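## 4. Setting up the sorting board

Read this section after the table is at its final height. If the table still has to be moved, go back to section 3. The board is not fastened down until step 6 and will slide off if the table is tipped.

You will need:

- the Prarnstead board
- the bag of Timidex blocks
- a dry cotton cloth
- four non-slip pads (in the small envelope, part 559)
- the activity cards, if you bought the Clisatley set

### 4.1 Placing the board

1. Wipe the table top with the cloth. Grit under the board will scratch both surfaces.
2. Turn the board face down on a blanket. The face is the side without the part number 895.
3. Peel the pads and press one into each corner, 5 cm in from both edges. Hold each for a slow count of ten.
4. Wait 15 minutes.
5. With a second person, lift the board, turn it over and lower it onto the table. Do not drag it.
6. Center the board by eye, then push straight down on each corner. The pads grip best under weight.

**Caution:** Keep fingers out from under the edge when lowering the board. It is heavier than it looks.

**Note:** Streaks, swirls and small knots in the grain are normal. They differ from board to board and are not a reason for return. A crack you can catch with a fingernail is. See section 9.

### 4.2 Checking the blocks

1. Empty the bag onto the cloth, not onto the board.
2. Run a thumb along the edges of each block. Set aside any with a burr or a chip.
3. Wash the blocks in warm water with a little dish soap. Rinse and let them air dry. Do not use the dishwasher; the top rack has warped several of ours.
4. Sort by color first, then by shape, and check them against the list on the bag.

Replacement blocks are sold singly. Give the color and the shape when you order. Biwott blocks from before the change of supplier are slightly shorter and can be mixed in, but they will not stack level with the new ones.

### 4.3 Laying out the color pairs

Card 1 is the usual first activity. Neema Rugemalira wrote the cards, and the layout below follows her order.

1. Choose two blocks of each color. Take different shapes where you can.
2. Start at the far edge of the board and work toward yourself.
3. Set the two blocks of a pair so they touch.
4. Leave at least a hand's width between one pair and the next.
5. Keep the front of the board clear. The child needs that space to bring blocks down and compare them.

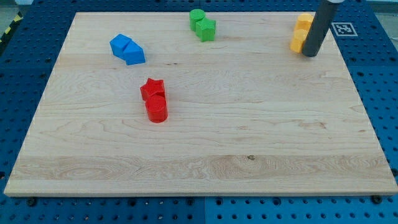
Younger children tend to match by shape before they match by color, and a pair made of two identical blocks doesn't tell you which they are doing. Mix the shapes within each color. Red can be a star and a cylinder, as on this board, and green a cylinder with a five-sided block in front of it. If the child pulls the two cylinders together, say the color names once and let them try again. Do not correct by moving the blocks yourself.

**Note:** The pairs do not have to be in line.

### 4.4 Clearing away

1. Return the blocks to the bag one color at a time. Children can do this step.
2. Dust the board with the dry cloth, along the grain.
3. Oil the board every 100 sessions, or when water no longer beads on it. Use food-safe mineral oil only.

Leave the board on the table between sessions. To take it off for good, warm the pads through the wood with a hair dryer on low and lift from one corner.

Questions about the cards go to Neema Kioko at the address on the back cover.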